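Sprechzettel: Wie viel Lernen steckt in unseren Beispielen?
Vortrag Ghazal Tabrizi, Projekt Jesari, 24 Minuten plus Fragen

Einstieg ohne Begrüßungsfolie. Gleich mit der Zahl anfangen: 500 Demonstrationen in der Simulation, ferngesteuert, alle als „erfolgreich“ abgelegt. Kurz warten. Dann die Frage ans Publikum, wer so einem Etikett traut. Ich tue es nicht mehr.

Jeder Durchlauf wird aus mehreren Blickwinkeln aufgezeichnet, auch dicht am Greifer.
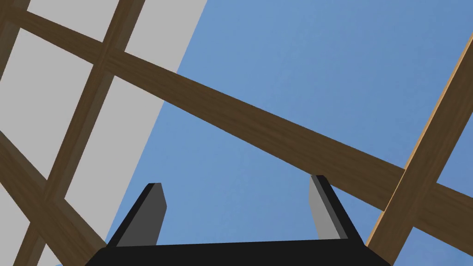
Farzad Safavi hat im Mai vorgeschlagen, alle Aufnahmen ohne Objekt zwischen den Fingern zu löschen. Ich war dagegen und bin es noch. Der Weg zum Objekt gehört zur Aufgabe. Nur wissen wir nicht, ob das Modell daraus den Weg lernt oder bloß den Hintergrund. Diesen Satz langsam sprechen.

Zweiter Punkt: Die Räume. Bei Puvier heißt es gern, man brauche einfach mehr Vielfalt. Klingt gut, kostet Rechenzeit, und gemessen hat es dort meines Wissens keiner. Was hilft einem Greifmodell ein Globus auf dem Tisch? Vielleicht viel. Ich hätte gern eine Kurve dazu gesehen.

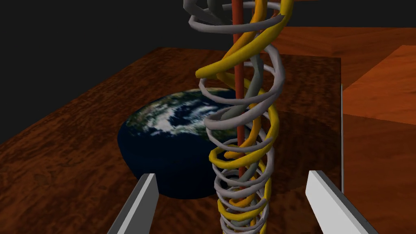 Greifer vor verschlungenen Spiralen, dahinter ein Globus (Simulation)

Verdeckung ansprechen: Menschen am Steuer haben oft mehrere Ansichten nebeneinander. Bekommt das Modell später weniger davon, ahmt es Entscheidungen nach, deren Grund es nicht sieht. Santino Tapia hält das für lösbar. Einwand fair wiedergeben, dann 2 Gegenbeispiele aus dem Anhang. 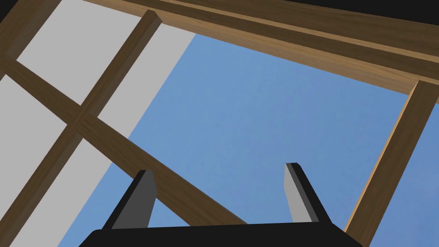
Ähnliche Bilder sind keine neuen Beispiele. Wer jeden Zeitschritt einzeln zählt, kommt schnell auf beeindruckende Summen. In der Tabelle von Naseri stehen Bilder und Durchläufe in derselben Spalte – bitte nicht lachen, bei uns war es bis zum Frühjahr genauso.

Dann zur Zweiarmigkeit. Hier werde ich vermutlich Widerspruch von Fouzia Usmani bekommen, sie sitzt meist vorne.

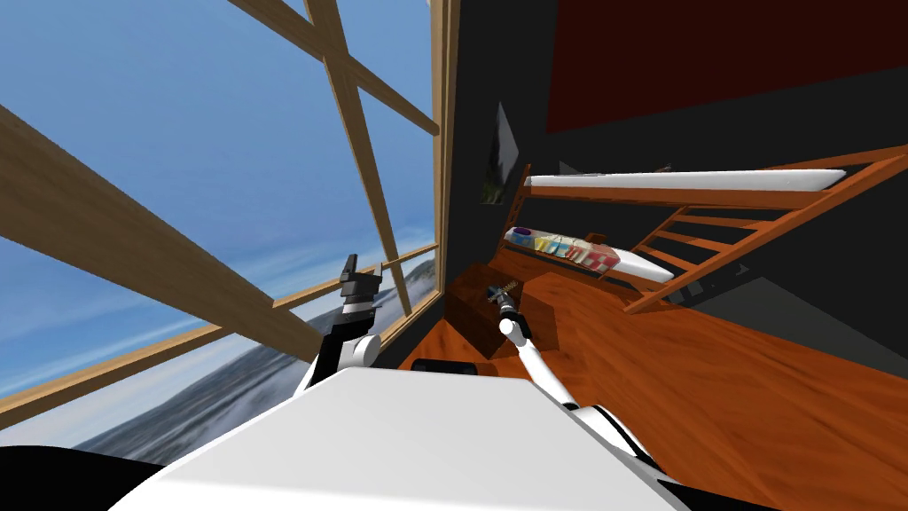
Ein Arm arbeitet, der andere ist irgendwo. Soll das Modell diese Haltung mitlernen? Bei 4 Bedienern haben wir vier Gewohnheiten, und keine davon steht in der Anleitung. Mahnaz Heydari wertet das gerade aus, Ergebnis offen. Keine Prognose abgeben, auch auf Nachfrage nicht.

Schluss: Testlauf in Urnham nur erwähnen, falls noch Zeit ist. Danach Fragen. Folie mit der 500 wieder auflegen und stehen lassen.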